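Product Review: Evelach Quilted Square Pad, Leaf Print

Reviewed by Svend Ingvarsson for the Dultham Household Furnishings Service

Purpose of the review

The Dultham Household Furnishings Service maintains a lending stock of soft furnishings for tenants moving into managed apartments. The Evelach square pad was considered as a replacement for the plain cotton pads now in stock, which have faded unevenly. A set of four was purchased at the regular retail price and placed in the apartment on Cirillo Street for the length of the trial, from early spring through June.

Appearance

The pad is sold in three prints. The leaf print was selected for its quiet coloring, a cream-to-tan ground with fine leaves and vines in olive brown. The pattern runs over the whole face and has no center motif, so the pad may be turned any way on a chair. Against the darker flooring used in most of our apartments it shows up clearly, and tenants with limited vision may find this helpful. Napaporn Suwannarat, who supervises the apartment, judged the print more attractive than the catalog suggests. I agree, although the blue version we saw in the showroom was less successful.

Construction and handling

Edges are slightly rounded and have a quilted look. Stitching was even on three of the pads. The fourth had a loose thread at one side, which was trimmed on arrival and gave no further trouble. There are no ties, and on a polished wooden seat the pad moves forward when a person stands up. Buyers who need a fixed cushion should look elsewhere in the Evelach line.

The pad is light enough to be picked up by a single corner. 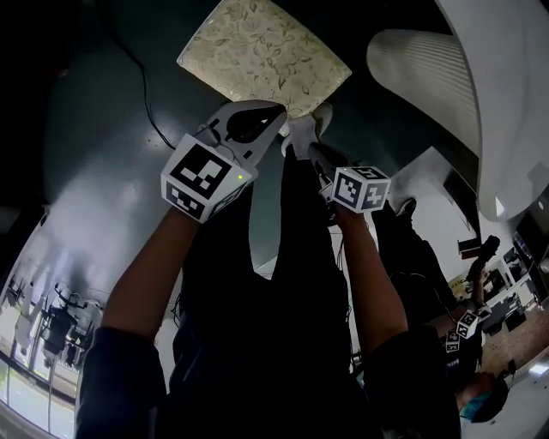 Care

The label calls for a cool wash and flat drying. All four pads were washed on this setting every other week. Colors held well. The filling gathered a little toward the middle after the first wash and was easily smoothed out by hand while damp. Drying took 18 hours indoors - longer than we would like for an item in daily use - and a spare set is therefore advisable.

Rating and recommendation

The pad received 16 points out of 20, with deductions for drying time and for slipping. It is approved for dining chairs and window benches, and the leaf print will be added to the lending list. Requests should be sent to Mirko Carbone at the Brarnolwood office.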